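4.3 Open-day sessions at Felville

The second part of the study was run during a public open day at the Felville site in May. Visitors came in groups through the afternoon, and each group stayed at the table for one short session. In total 21 sessions were held. Floarea Ghiță ran the station and Ánh Sầm spoke with visitors and handed out the questionnaire.

The task was the bread and bowl task from Section 3. We kept it for the open day as people could follow it without much explanation. Visitors stood behind a taped line and were told only that the two-armed system would be handling food items and a bowl. They were not told which parts of the task we considered hard. After each session they were asked to write down what they thought the robot was trying to do and at what point they first felt sure of it.

Most visitors named the goal early, before any roll had been released. Several wrote that they watched the arm that was not moving and expected it to join in. We had not planned for this answer, and the questionnaire had no item for it. It was coded by hand afterward under "idle arm."

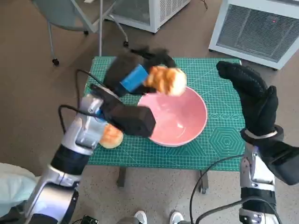
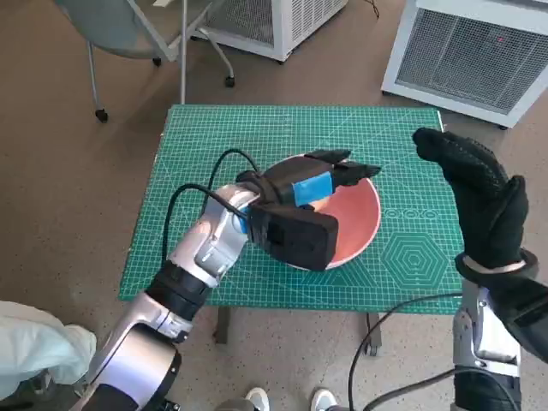
Figure 6. Bread and bowl task, Felville. First: the left hand holding a roll over the rim of the bowl. Second: the left gripper at the bowl.

Of the nearly 200 forms collected, 20 were left blank on the second question and were dropped from the timing analysis only. Group size was not controlled, and people in the same group often talked to each other while writing. The answers should therefore not be treated as independent. Section 5 compares them with the Gistavdale ratings, which were collected one person at a time.

Comments (2)

eler_reader: Is the questionnaire available anywhere? I can't find it in the appendix.

Xia: Same question. Also, were the visitors in 4.3 all adults?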